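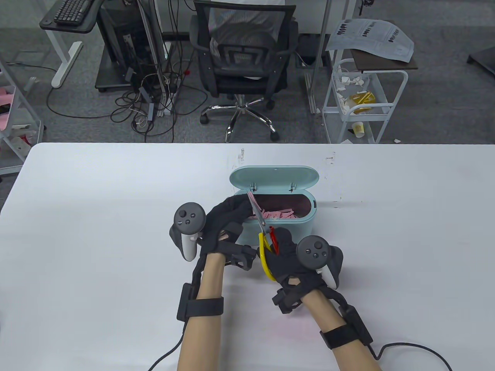 The right wrist has been lying to us, and I am still a bit shaken by how long we let it. I suppose I ought to start at the beginning, even though I'm tired and my tea is already cold. We were on the paper strips again, which is the job I like best of everything on the Koyama list, because it's a bit like being back in first grade - you hold the pink paper in your left glove, bring the scissors up with your right, and let the pieces fall into the little plastic box with its lid propped open. I had the controllers strapped on and the cables trailing off both wrists, and I was happily snipping along and thinking about supper. Everything looked fine on my side of the table. It always does on my side!

The trouble was over in the next room, where Ayman had started playing the morning's recordings through the arm. He likes to run a few before lunch to see how they look, and he had put real scissors in the gripper, which we're allowed to do as long as the guard is down. Well, the guard was not all the way down. It was resting on its catch. The arm went through the first few snips very sweetly, and then on the fourth or fifth the right side came in late and low, and instead of closing on the paper it swept across the front of the box and knocked the whole thing toward him. He hit the stop button and jumped back, and thank goodness he did them in that order. He wasn't hurt. The blades never got near him, he says, though Guadalupe was standing in the doorway and she doesn't quite agree, and I noticed he sat down for a good while afterward.

So I had to take my gloves off and we all stood around the screen. Hala found it in the end, bless her. The box on the right wrist was sending its positions 173 milliseconds behind the left one, and it hadn't been doing it from the start. It would run true for a stretch, then slip, then catch itself up again. When you watch the video you'd never know, since my real hands were doing just what hands do. But in the numbers, my right hand was arriving at paper my left hand had already moved away.

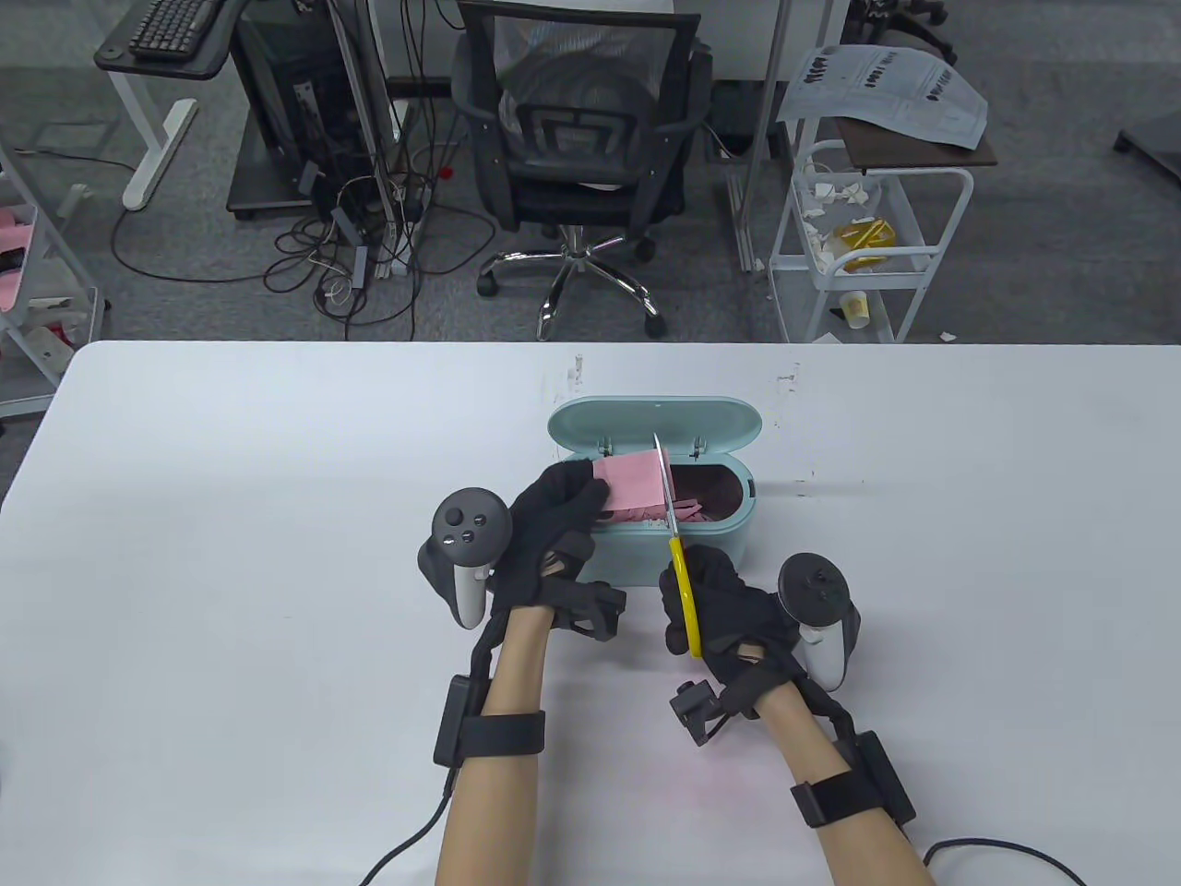
Fringing the pink paper over the box, yellow scissors in my right hand.

She wiggled the cable where it goes into the wrist box and the delay came and went as she wiggled. I felt awful about that. I bend that arm more than the other when I'm cutting, and I do remember the plug feeling a little soft last week and thinking I would mention it, and then there was Eun-ji's cake, and I never did. I told them so. Hala was very kind and said the plug was built badly in the first place and she has been writing to the people at Clangate about it since June.

Out of the 167 recordings in the batch, 18 have the slip in them for certain, and another 40 have to be gone through by hand tomorrow. Ansel wrote up the guard separately for Brandemstead, under 12/7/23, and he was firm about it, firmer than I've ever seen him. No blades in the gripper at all until there's a switch that kills the power when the guard is open. For now Ayman will use a blunt pair, and the recordings get checked for timing before anything moves. I think he's right. I think we had all gotten rather comfortable with that arm.

I did put in another hour before going home, with a new cable and a loop of tape holding it to the strap so it can't tug. My snips were terrible. I kept looking down at the plug.

Must remember to ask Guadalupe for more pink paper, and to call Mom back.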